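Changes to Continuous Disclosure at Wusine: Notes for Holders

Dec 26, 2023

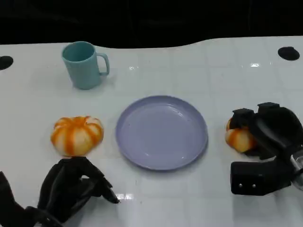 One reader wrote in after the previous entry to say that a disclosure policy is only as good as the person who has to pick up the telephone at seven in the morning, and that no amount of redrafting at Wusine would alter that. The same reader asked whether small holders would notice any difference at all. I have taken both points as the starting place for this entry.

Wusine is a small listed company, and I have held its shares for several years. In September its board adopted a revised continuous disclosure policy, replacing a document that had been in force since the company first listed. I have now read both versions side by side. The views set out below are my own and should not be treated as legal or financial advice.

The general obligation is well known. A listed company must tell the market promptly once it becomes aware of information that a reasonable person would expect to have a material effect on the price of its securities. There are exceptions, chiefly for confidential matters such as incomplete negotiations. The difficulty has always been in deciding when a company is "aware", and who within the company must know a thing before the company is taken to know it.

The former policy dealt with this in one paragraph. Managers were to refer "significant matters" to the company secretary, and the word "significant" was left undefined. The new policy runs to 27 pages. It lists the kinds of event that must be referred in every case, including the loss of a major customer, a change in expected earnings, a regulator's inquiry and any dispute that may proceed to court. A manager who is in doubt must refer the matter anyway. The decision on materiality is then made by the chief executive and the company secretary together, with the chair to be consulted if they disagree.

I regard this as an improvement. The previous wording allowed a matter to sit with a divisional head for days while that person formed a view on its importance. Readers will recall the Brinon supply contract, which ended early and was announced to the market eight days after the other party gave notice. The company maintained at the time that it had acted within the rules, and no finding was made against it. Even so, many holders felt that the delay was poorly explained.

Trading halts are also treated more fully. The new policy says that a halt should be requested where the company cannot make a complete announcement before trading opens, or where confidentiality appears to have been lost. Under the former version a halt was described as a last resort. I would expect more of them in future – short ones, for the most part – and holders should not read too much into a single request.

Two matters remain unsatisfactory in my view. The first is the treatment of subsidiaries. MacRitchie, which is wholly owned, is brought under the policy in full. Zerkutix, in which the company has a large but not controlling interest, is required only to "co-operate in good faith" with requests for information. Zerkutix now contributes a good part of the group's reported profit, and I would have preferred a written agreement with set times for reporting.

The second is analyst briefings. Slides must be lodged with the exchange before a briefing begins, as one would expect. There is no requirement to publish a recording or a transcript. Questions and answers are often where the useful detail is given, and a holder with 100 shares is entitled to the same detail as a fund.

To return to the reader's question, I believe small holders will notice some difference. Announcements should arrive sooner and say more about timing. The policy also provides for an annual review, the results of which are to be summarised in the corporate governance statement. I intend to compare that summary with the announcements lodged during the year, and to put a question on Zerkutix in writing before the next annual general meeting.

Comments remain open on this entry. Correspondence regarding individual holdings should be directed to the share registry.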